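Onham Councillor Bulletin Service
Set-up Guide for Subscribers, issued August 2026

Section 3. Setting up alerts for ward and council news

3.1 Before you begin

The bulletin service sends subscribers notice of new agendas, voting records, declarations of interest and statements published by elected members. Alerts are drawn from the Markance archive, which holds entries for 223 serving and former councillors. A confirmed account is required. If you have not yet confirmed your account, complete Section 2 first.

3.2 Choosing the members you wish to follow

1. Sign in and open the Members page.
2. Enter a surname, a ward or a party in the search box and select Find.
3. Tick the box beside each member you wish to follow.
4. Select Save List. The list is stored under the heading My Members.

Note: Members who have changed ward appear once only, under the ward they represent at present. Earlier records are kept on the same page under Past Service.

A single list may hold up to 58 members. Subscribers who need to follow more should create a second list and give it a different name.
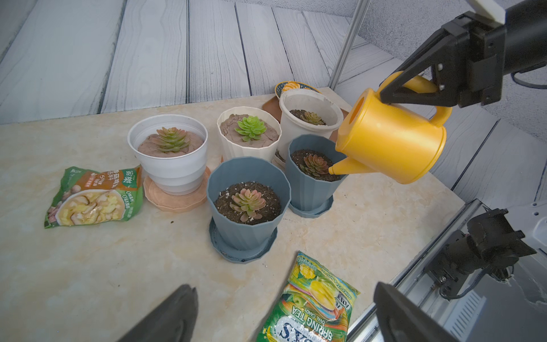
Tanner asks whether a list has to be rebuilt after a by-election, having found the former member still in place some days after the result was declared. It does not. The former member is moved to Past Service once the notice of result has been entered in the archive, and the new member is offered as a suggestion at the top of the list. The suggestion must be accepted before any alerts are sent.

3.3 Choosing the type of alert

1. Open My Members and select the list you wish to change.
2. Select Alert Types.
3. Choose from Agendas, Votes, Declarations and Statements. More than one may be chosen.
4. Under Frequency, select Immediate, Daily or Weekly.
5. Select Apply.

Caution: Immediate alerts for Statements can produce a large volume of messages during an election period. The Daily setting is advised from the publication of the notice of election until the declaration of results.

Votes are reported only where a recorded vote was taken. Where a motion was carried by a show of hands, the alert gives the outcome - carried or lost - without individual names. 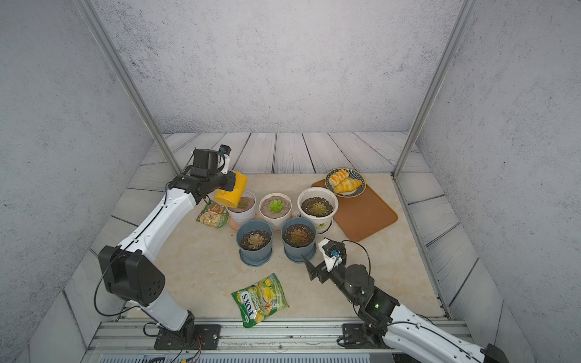 Potted plants and a yellow cup at the table.

3.4 Receiving alerts by text message

1. Open Account and select Delivery.
2. Enter your mobile number and select Send Code.
3. Enter the code you receive and select Confirm.
4. To stop text alerts at any time, reply STOP to 3229.

Note: Text alerts contain the headline and the date of the item only. The full entry must be read on the website or in the email version.

Messages are carried by Cuken on behalf of the service. Your number is not passed to any councillor, candidate or political party.
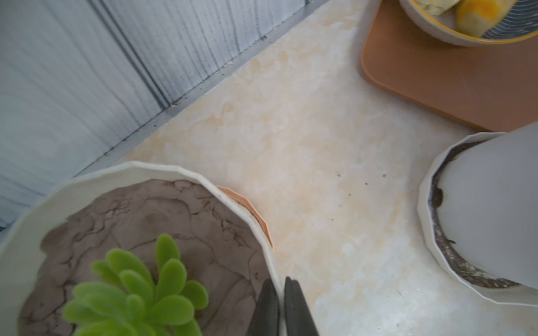 Delivery by text is suspended if three messages in succession cannot be delivered. A notice is then placed on your Account page and alerts continue by email alone. To restore the text service, repeat steps 2 and 3 above.

3.5 Correcting an entry

1. Open the entry concerned and select Report an Error.
2. State which part of the entry is wrong and, where possible, give the page of the published minutes.
3. Select Submit and keep the reference shown.

Caution: This form is for errors of fact. Complaints about the conduct of a member must be sent to the monitoring officer of the council concerned.

Draft minutes may be amended at the following meeting. Entries taken from draft minutes are marked D, and the mark is removed when the minutes have been approved. Entries for the October meetings are subject to the same procedure.

For closing an account or transferring a list to another subscriber, see Section 4.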